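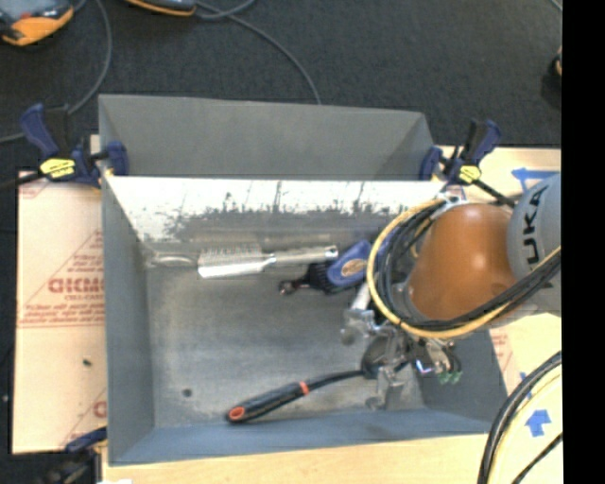

A brush-like utensil with a slim metallic handle in a grey sheet-metal bin.

Wuvard is a visual style and set of interface controls for desktop programs. It is maintained by the Ideck project and is used by default in the Ideck desktop environment. It replaced an earlier style, Morel, which is still supplied for older programs. Wuvard defines the colours, spacing, window borders, shadows and animated effects that a program shows on screen, along with the code libraries that draw them.

Background

Morel was drawn for screens of a fixed pixel density. Its buttons and scroll bars were stored as bitmap images, and each image was stretched or tiled to fill the space it was given. On high-density screens the images had to be enlarged, and the edges of controls became blurred. Separate image sets were later added for common scaling factors, but fractional scaling was never fully supported.

Work on a replacement began as a branch of the Morel source code. The branch was later dropped and the drawing code was written again from the start. The first public preview was released on 12th November and supported only the file manager, the settings panel and the text editor. A second preview in December added support for programs from outside the project.

Design

Controls in Wuvard are described as shapes and are drawn at the time they are needed. A button, for example, is stored as an outline, a fill, a border and a list of states. The states are normal, hovered, pressed, focused and disabled. A theme may change the values for any state but may not add new ones.

Spacing is measured in logical units. The smallest permitted gap between two controls is 2 units. The standard height of a title bar is 40 units, reduced to 30 in compact mode. On touch screens every control that can be pressed has a target area of at least 44 units on each side, even where the visible part of the control is smaller. Target areas may not overlap, so toolbars in touch mode are wider than the same toolbars used with a mouse.

Text is set in the system typeface. Headings use a heavier weight of the same face. Underlining is kept for links and for keyboard shortcuts in menus.

Layers and transparency

Each window is made up of a base layer, a content layer and an overlay layer. The base layer may be opaque or translucent. When it is translucent, the desktop behind the window is blurred and tinted with the theme colour before it is drawn. The content layer is always opaque in areas that hold editable text. Menus, tooltips and pop-up panels belong to the overlay layer and cast a shadow on the layers beneath.

Blurring is carried out by a separate component named Pilkington, which runs as part of the window manager. Pilkington takes a reduced copy of the area behind each window, blurs it and enlarges the result. The copy is refreshed only when something behind the window changes. If the graphics hardware does not support the required functions, Pilkington is not loaded and the base layer is drawn in a solid colour.

Animation

Animations are used when a window is opened, closed or resized, and when a panel slides into view. Their timing is set by the style and cannot be changed by individual programs. A new animation on the same control cancels the one in progress and begins from the current position. All animation can be turned off in the settings panel, in which case changes are shown at once.

Accessibility

A high-contrast mode removes translucency, shadows and background tints, and draws a solid border round every control. Keyboard focus is marked by a double outline in all modes. Themes that hide the focus outline are rejected by the theme loader, and the default theme is used instead.

Compatibility

Programs written for Morel run under Wuvard without being rebuilt, through a compatibility library that maps the old control names to the new ones. Programs that supply their own bitmap images keep them, and so may look out of place beside newer software. Custom title bars are not mapped. Morel themes cannot be loaded directly, but a command-line tool supplied with Ideck converts their colour tables to the Wuvard format. Sizes and image files are ignored during conversion.

See also

Morel (visual style)
Pilkington (software component)
Window manager
Display scaling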